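Hestine二手车行搬到Hartley路，我去转了一圈

阅读时间：4分钟
打印本页 | 用电子邮件发送

2021年10月

先说结论：搬得挺好，就是停车不方便。一个卖车的地方停车不方便，我跟门口的小伙子说了，他笑着让我把车开到后院去。

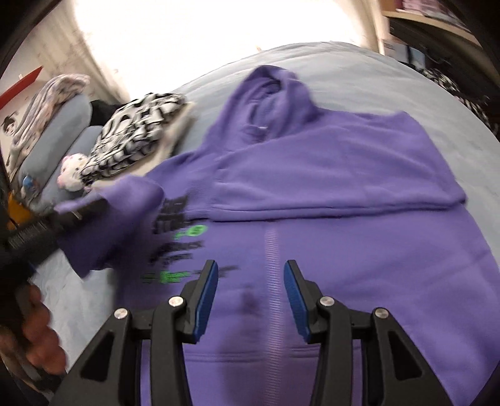 后院比老店的大多了。以前在Cliltley那边，车都是头顶着尾地塞着，想看里面那台得先挪外面三台，看一次车要半个钟头。现在新址一共能摆189台，我去的那天没摆满，靠围墙那一排还空着一大截，地上的白线倒是刚画的，颜色特别亮。

店主还是Loukia Ververidis，老顾客都认识她。她告诉我，九月就想开门，结果举升机的电没接好，拖了一阵。修理间现在有四个工位，老店只有两个，排队做保养的朋友应该能松口气了（我上次换刹车片等了整整六天，这事我记到现在）。

价格我也替大家看了看。后院靠门那几排是便宜的小车，多数是跑过八九年的两厢车，适合刚拿驾照的年轻人。往里走是旅行车和七座车，再里面有几台皮卡，轮胎都换过新的。每台车的挡风玻璃上贴一张单子，写着年份、里程、上一次保养的时间，还有前面换过几个车主。这张单子我很喜欢！以前得一台一台去问，问多了自己都不好意思。

有一台深绿色的旅行车我看了很久，里程不算低，座椅倒是干干净净，后备箱盖板也在（买过二手旅行车的都懂，那块板子十台里有八台是丢了的）。我坐进去试了试，离合有点高，别的没毛病。Manolis Moschos在旁边陪我看，他原来管配件，现在也帮着卖车。我问他离合的事，他说片子还能用，要是我真买，可以谈换新的费用怎么分。我说我回去想想。现在还在想。

贷款这块也有变化。老店以前只跟一家公司合作，新店多加了一家，叫Kodance，最低首付是1388，每个月还多少要看车价和年限。我当场让他们算了一个，四年期，一个月246。比我自己在家按计算器按出来的高一点，原因是里面包了一份质保。质保可以不要，得自己开口说，他们不会主动替你去掉，这一点大家签字之前看仔细。

质保本身是18个月，管发动机和变速箱，空调不管，电瓶也不管。我邻居Gerasimos Xenos春天在老店买了台小面包车，空调压缩机夏天坏了，自己掏的钱。我把这事跟Loukia讲了，她说正在考虑加一档贵一些的质保，把空调也包进去，什么时候有还不好说。

还有个事情跟卖旧车的朋友有关。新店收车，当天估价，估价单管七天。带上行驶证和两把钥匙，少一把钥匙会扣钱。我那台老两厢也顺便让他们看了，价钱嘛……我还是再开两年吧。负责估价的是新来的Amerley Fiadzo，人很爽快，趴到车底下看得比我修车师傅还久，出来以后指给我看排气管上一处锈，说冬天之前最好处理一下。我回家自己拿手电照了照，还真有。

试驾要提前打电话，周末的时段很快就没了。路线也换了，从后院出去，先走一段Hartley路，再上环线，在第二个出口掉头回来，前后二十来分钟。老店那条路全是红绿灯，三挡都挂不上，现在总算能听听高速上有没有风噪。记得带驾照原件，手机里的照片不行，我前面那位大哥就白跑了一趟。

营业时间跟以前一样，早上九点到晚上六点，周日休息，修理间中午关一个小时。公交站在马路对面，过街要绕到路口那边走斑马线，别直接横穿，那一段车开得很快。

老店的院子月底交还给房东，还有几台没开过来的车在那边，想看的话先打电话问清楚车在哪一头。

相关文章
冬季轮胎什么时候换合适
旅行车还是七座车：我家的选择
二手车过户要带哪些材料
Rosalía Peñalver专栏：我的第一台手动挡
环线第二出口夜间施工安排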